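Section 2. Choosing a spot and setting up your Trovness room scent diffuser

Read this section before filling anything. We know you won't, so the cautions are repeated where they hurt most.

2.1 Choosing a spot

1. Pick a level, hard surface. The Jallitz base forgives a slight slope. Your carpet will not forgive the oil.
2. Keep the unit at least 10 cm from walls and curtains.
3. Keep it out of reach of cats, who regard the mist as a personal insult and the lid as a toy.

Note: A table used for meals will do, if everyone at it has agreed to eat soup that smells of cedar.

Clear a space before you start. You will need room for the bottle, the measuring cap and this manual, and a cloth for what the measuring cap misses.

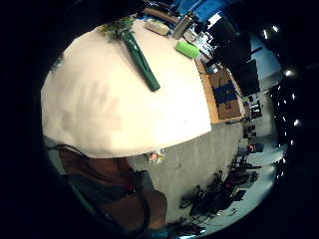
Fig. 2. Round white table with a small bouquet.

2.2 Filling

4. Unplug the unit. Lift the lid straight up. Twisting it achieves nothing except a small crack, which the guarantee does not cover.
5. Fill with cold tap water to the line marked MAX. The line is a limit and should not be read as a challenge.
6. Add 2 capfuls of Plukevance oil. Adding more will not make the room nicer, but it will bring the neighbours round.
7. Replace the lid, plug in and press the button once. The light turns green.

CAUTION: Never fill the unit while it is running. Never move it while full.

2.3 If nothing happens

8. Check the plug, then the wall switch.
9. If the light flashes red, the tank is empty or the lid is crooked. Straighten the lid first.
10. If code 211 shows, switch off and leave the unit for an hour. Pressing the button repeatedly restarts the hour.

Change the wick after 1,000 hours of use. For cleaning, see Section 3.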